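Zenville aprueba la nueva norma de vertido para toallitas y papeles de un solo uso

4 de abril de 2021

El servicio municipal de aguas de Zenville aplicará desde el próximo trimestre una norma técnica que limita los productos de celulosa y fibra mixta que pueden evacuarse por la red de saneamiento. El texto, aprobado en primera lectura en febrero, fija un ensayo de disgregación obligatorio para los distribuidores que operan en el término municipal y establece un régimen de inspección en los colectores de menor pendiente.

La medida responde al aumento de las obstrucciones en las estaciones de bombeo. Durante el último ejercicio se registraron 58 paradas no programadas en la red, de las que 48 se atribuyeron a la acumulación de material fibroso en rodetes y rejas de desbaste. Las restantes se debieron a fallos eléctricos y a la entrada de áridos tras episodios de lluvia intensa. El coste medio de cada intervención no se ha hecho público, si bien el servicio lo imputa a la partida ordinaria de mantenimiento.

Procedimiento de ensayo

El método adoptado consiste en introducir una muestra acondicionada en un recipiente con agua corriente a temperatura ambiente y someterla a agitación mecánica. Transcurrido el tiempo fijado en el anexo técnico, el contenido se pasa por un tamiz perforado y se seca en estufa la fracción retenida hasta masa constante. El producto se considera apto cuando dicha fracción no supera el 50 % de la masa seca inicial. La versión anterior de la norma admitía una declaración del fabricante sin ensayo de terceros.

Los análisis correrán a cargo del laboratorio Wirent, adjudicatario del contrato por dos años. El pliego exige que las muestras se tomen del lineal de venta, en envase cerrado, y que se conserve un duplicado precintado hasta la emisión del informe definitivo. En caso de resultado desfavorable, el distribuidor podrá solicitar un contraanálisis a su cargo dentro de los diez días hábiles siguientes a la notificación.

La norma distingue tres grupos de productos. El primero corresponde al papel higiénico de una o varias capas, cuya resistencia en húmedo es baja por diseño y que queda exento de ensayo periódico. El segundo incluye las toallitas comercializadas como desechables por el inodoro, sujetas a control anual. En el tercero figuran el papel de cocina, los pañuelos con tratamiento de resistencia en húmedo y las toallitas de fibra sintética, cuyo vertido queda prohibido con independencia del etiquetado.

La inclusión del papel de cocina en el tercer grupo fue el punto más discutido durante la fase de alegaciones. Mendes, distribuidora de artículos de higiene, pidió que se admitieran las referencias sin resinas añadidas. El servicio desestimó la petición: según el informe que acompaña al expediente, el consumidor no dispone de medios para diferenciar unas referencias de otras una vez retirado el envase.

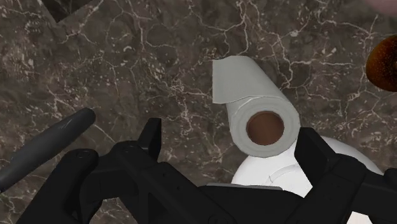

Inspección y sanciones

Las inspecciones comenzarán en el colector de Nurkance, que recoge las aguas del ensanche norte y presenta la pendiente más reducida de la red. Se instalarán cestas de retención en los pozos de registro previos al bombeo y el material extraído se clasificará por composición. Los datos se publicarán con periodicidad semestral.

El incumplimiento de las obligaciones de etiquetado se sancionará con multas de hasta 3.000 euros. La reincidencia en un mismo ejercicio conlleva la retirada de la referencia afectada hasta que se acredite un ensayo favorable. No se prevén sanciones para usuarios domésticos. Los establecimientos de hostelería deberán colocar un contenedor con tapa en cada aseo antes de la entrada en vigor.

El texto íntegro y el anexo técnico pueden consultarse en la sede del servicio de aguas.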